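README – Useck bench cell, setup and upkeep notes

Last touched June 2018 by Vasylyna Hordiienko. Ask Pylyp Kostiuk before changing anything under /config.

What this is
Notes for keeping the one-arm cell running. Start-up, hand checks, tool offset. Data from the cell is in the Titgate folder, separate readme.

Start-up
Power on, wait for the light on the arm, release brakes, run home.py. Slow mode first, always. If home.py stops at joint 4 check the cable before you blame the script – Illia lost an afternoon to that in December.

Log files roll over after 148 MB. Old ones get zipped, not deleted. Keep 10. 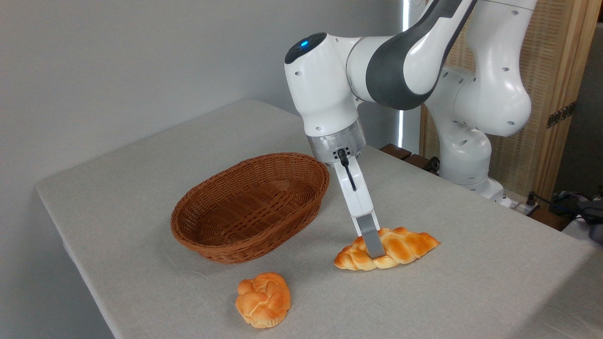 Hand cable and finger checks come before every session, takes some 12 minutes. Jog the wrist through its full range by hand and watch the cable the whole way, it should never pull tight or catch on the flange. Ours drops from the flange in a short black loop down the front of the hand, leave it that way when you refit. Then the fingers: wipe, check the tips for nicks, snug the screws, dont overtighten. Open and close a few times with nothing in between.

Tool offset
Redo after any finger swap. Touch off on the bare table, cloth removed – wrinkles throw off the Z reading. Save as offset_327.yaml, the loader only looks for that name (yes, should be fixed). Re-run home.py after.

Cloth back on when done. Pull it flat-ish, doesnt need to be perfect.

Known problems
- gripper reports closed when its not, after a cold start. Power cycle the hand only.
- home.py ignores the speed flag teh first time
- spare fingers are in the Hastico box, labels are wrong way round

Contact
Pylyp Kostiuk – config, arm
Lesia Hladun – hand, spares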